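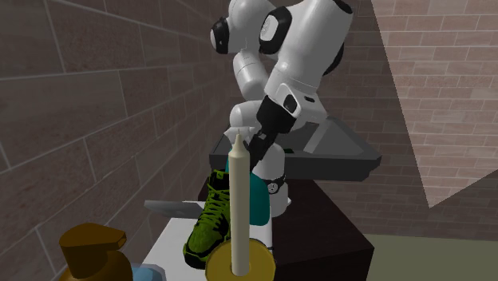

Polia estrena en mayo su primera gama de vinos en botella ligera y retornable

Me han pedido que esta nota la escriba yo y no una agencia, así que aviso: me enrollo. Soy Homa Tehrani, enóloga y copropietaria de Bodegas Polia, y llevo semanas deseando poder contar esto. En mayo sacamos Istorgate, una gama de tres vinos (un blanco, un rosado de los pálidos y un tinto joven sin barrica) que va en una botella más ligera que la que hemos usado toda la vida y que, además, vuelve a casa. La lavamos, la llenamos otra vez y a la calle. ¡Como hacía mi abuela con el sifón!

La idea salió de una discusión, como casi todo aquí. Mi socio, Marek Koubek, que lleva la parte comercial, volvió de una visita a clientes con una botella nuestra en cada mano y me las puso encima de la mesa. «Pesan una barbaridad», me dijo. Yo me enfadé, claro, porque aquella botella la había elegido yo: hombros altos, culo profundo, un vidrio oscuro precioso. Pero luego me fui al almacén, cogí una caja, la subí al muelle de carga, y entre el quinto y el sexto escalón empecé a darle la razón (a él no se lo dije hasta la vendimia).

Llevábamos años haciendo los deberes en la viña. Cubierta vegetal entre calles, compost propio, ni un herbicida desde que arrancamos las cepas viejas de la parcela del camino. Y después metíamos todo ese trabajo en un vidrio enorme que se usaba una sola vez. Cuando te sientas a hacer las cuentas con calma, el envase y el transporte se comen buena parte de lo que has ganado en el campo. A mí me dio bastante rabia, lo reconozco.

Cómo funciona la vuelta

Vamos a empezar por cerca, que es donde tiene sentido. Istorgate se venderá al principio en restaurantes, vinotecas y tiendas a menos de 100 kilómetros de la bodega. Cada botella lleva un depósito que se devuelve al entregarla vacía en el mismo sitio donde se compró, y nuestra furgoneta, que antes volvía de reparto sin nada dentro, recoge los cajones y los trae. Las cajas también son reutilizables, con separadores, y se apilan de maravilla. La etiqueta se pega con una cola que se va en el lavado y el tapón es de corcho natural, que para eso nos gusta sacarlo y olerlo.

Del lavado se encarga Kratochvíl, una empresa familiar que lleva toda la vida lavando envases para cerveza y que nos miró con cierta lástima la primera vez que aparecimos con nuestras botellas. Radek Kolář, su jefe de planta, nos tumbó el diseño inicial en cinco minutos. «Ese cuello me va a dar guerra, y esa etiqueta todavía más», nos dijo, y tenía toda la razón. Cambiamos el molde, cambiamos la cola, cambiamos hasta la tinta. De aquellas pruebas salió la botella definitiva, que pesa 174 gramos menos que la anterior. Puede parecer poca cosa así escrito, pero quien haya cargado un palé a mano me entenderá.

Y lo de dentro, ¿qué?

Que no se me olvide el vino, que al final es lo que uno se bebe. Los tres salen de uva ecológica nuestra, de la finca Biledthorpe, fermentada con sus propias levaduras y con el sulfuroso justo para que viaje tranquilo. El blanco es el que más me ha hecho sufrir. Lo vendimiamos de madrugada, con frontales y mucho café, y estuvo con sus lías hasta bien entrado el invierno. Tiene un punto salino que me vuelve loca con unas almejas. El rosado es de sangrado corto, fresco, con fruta roja de la que cruje. Y el tinto lo hemos pensado para servirlo un poco frío, a contracorriente de esa manía de ponerlo a temperatura de sopa. Con una tortilla de patatas, sin más, está buenísimo.

Hay quien nos ha preguntado si una botella ligera significa un vino menor. Divina Catacutan, que compra vino para un grupo de restaurantes y fue de las primeras en probar la gama, lo resume mejor que yo: «Mis clientes pesan la botella con la mano durante dos segundos y luego se pasan dos horas con la copa. Prefiero que acierten con la copa». Me gustó tanto que le pedí permiso para ponerlo aquí.

También hay cosas que todavía no tenemos resueltas, y prefiero contarlas yo. Los envíos fuera de la zona seguirán yendo en botella ligera pero sin retorno, al menos de momento, porque traer vidrio vacío desde muy lejos nos estropea las cuentas que queríamos arreglar. El consumo de agua del lavado nos preocupa y estamos trabajando con Kratochvíl para recuperar la del último aclarado. Y el espumoso se queda como está, que la presión manda y ahí el vidrio fino no es una opción.

Dušan Murín, nuestro responsable de viña, insiste en que diga que lo de abajo sigue siendo lo primero. Este invierno ha plantado setos en los márgenes de Biledthorpe y ha recuperado una balsa que estaba medio cegada para recoger agua de lluvia. «Si el suelo está muerto, ya puedes meter el vino en lo que quieras», dice, y se vuelve a la poda. Pues dicho queda, Dušan.

La primera tirada es de casi 2000 botellas, repartidas entre los tres vinos. Es pequeña a propósito: queremos ver cuántas vuelven, en qué estado y cuánto tardan, y con esos datos decidir si el año que viene pasamos también los crianzas al sistema. Publicaremos los resultados en nuestra web después de la vendimia, salgan como salgan.

Presentación y visitas

Durante todo el mes de mayo abriremos la bodega por las tardes, a partir de las cinco, para prensa, hostelería y tiendas que quieran conocer el proyecto. La visita incluye paseo por la viña, cata de los tres vinos y algo de picar. Hay que reservar, que la sala de catas es chiquitita. Para grupos de más de 4 personas, mejor escribirnos con tiempo. Y si alguien quiere ver el lavado en marcha, Radek se ha ofrecido a enseñar la planta con cita previa; traed calzado cerrado.

Sobre Bodegas Polia

Bodegas Polia es una bodega familiar que elabora vinos ecológicos con uva de viñedo propio. Vende en restaurantes, tiendas especializadas y directamente en la finca.

Contacto para prensa y distribución: Marek Koubek, Bodegas Polia. Muestras disponibles bajo petición para medios y profesionales.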